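Trestum sandwich station – progress report for February
To: Deta program office
Re: demonstration collection, burger assembly task

Short one this month, sorry, the next collection block starts tomorrow and I'm writing this between runs.

Where we are

187 demonstrations accepted on the burger task. All teleoperated, all on the white table with the fixed station. Target for the phase was lower than that so we are ahead on volume. Behind on variety, see below.

Each demonstration is one full build. Bottom bun on the tray, then the fillings in whatever order the prompt sheet gives, top bun last. We cut the recording when the arm is back at rest. Runs that get stopped halfway are kept in a separate folder and labeled, Edet asked for those so their group can train the "something went wrong" detector. They are not in the 187.

Accepted means the operator marked it good and a second person watched it back at double speed and agreed. Slow but it catches things. Most rejections are a filling hanging off the bun, or two slices picked up when the sheet said one.

What changed since the last report

Station layout is frozen. We had been moving the holders between sessions and it made the early data hard to compare. Now the clear rails run down both sides of the tray, the cross pieces clip out from them, and the outer ends sit on the red straws. Yes, drinking straws. They are cheap, straight enough and show up well against the table. Fillings stand on edge so the fingers can get either side of a slice. When they lay flat the operators spent most of a run just trying to get under the tomato.

Salad container stays at the far end, cabbage left and lettuce right as seen from the operator side. Don't swap these. One session had them swapped and we had to relabel it by hand.

Camera views went from one to 3. Fixed view plus wrist views. The wrist views are what the learning people wanted most, the fixed view loses the fingertips whenever the arm leans over the tray. Storage per run went up accordingly and we will need the second drive sooner then planned.

Also new: the prompt sheets. Before, operators built the burger however they liked and we ended up with nearly the same order every time. Now the order is printed and shuffled. 9 different orders in rotation. Operators grumbled for a day or so, fine now.

Problems

Crumbs. Bun crumbs get on the tray and the table as the session goes on. We discussed wiping between every run and decided no – wipe at the start of a session and again at the midpoint, leave it otherwise. The model will have to cope with crumbs in the Flulletti kitchen anyway. If Deta would prefer a clean tray throughout please say so now, changing it later means splitting the set.

Glare on the tray. Overhead lights. Bad in some of the wrist footage, hardly matters in the fixed view. A matte tray is on order, but I would like to keep the shiny one in for part of the data.

Shredded cabbage is the worst item by a long way. Amount per pick varies a lot and we have no good rule for what counts as enough. Currently the second reviewer decides by eye. Needs a proper rule before we scale up, open to sugestions.

Cables on the arm snagged in 3 runs, all discarded. Rerouted, no repeats so far.

From the collection sessions

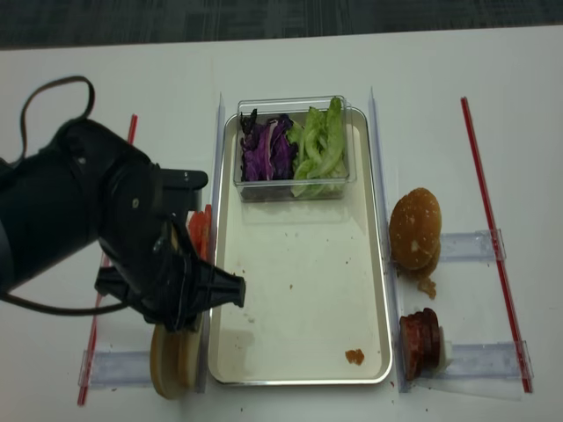
Fixed view, gripper over the tomato side. 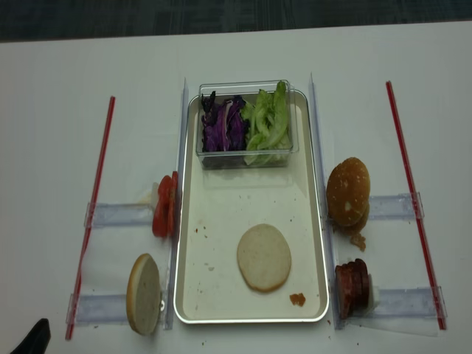 Bottom bun on the tray, cut side up.

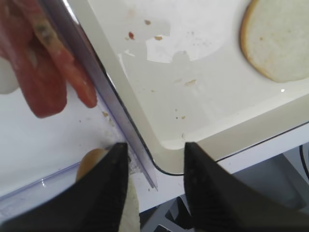 Wrist view with tomato. Glare patch visible on the tray surface.

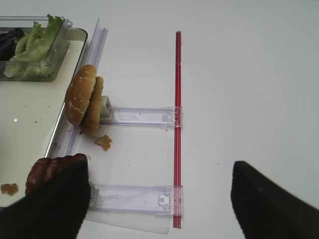

Wrist view, patty against the left finger.

Next month

Second tray and a different bun type, if the bakery has them. Start moving the whole station a few inches between sessions so the model doesn't just memorize positions. Layout inside the station stays frozen, only the station as a whole moves.

First training run on the accepted set. Edet has the compute booked. I would not expect much from it, the point is to find out which fillings need more examples before we spend operator hours on the wrong ones.

Write up the cabbage rule.

Needed from Deta

Yes or no on the crumbs policy. Approval for the second drive, request is already in the portal. And a decision on whether the stopped runs count toward the contract total – we have assumed not.

Spend is on plan. Groceries over by a little, operator hours under. Full sheet comes with the quarterly.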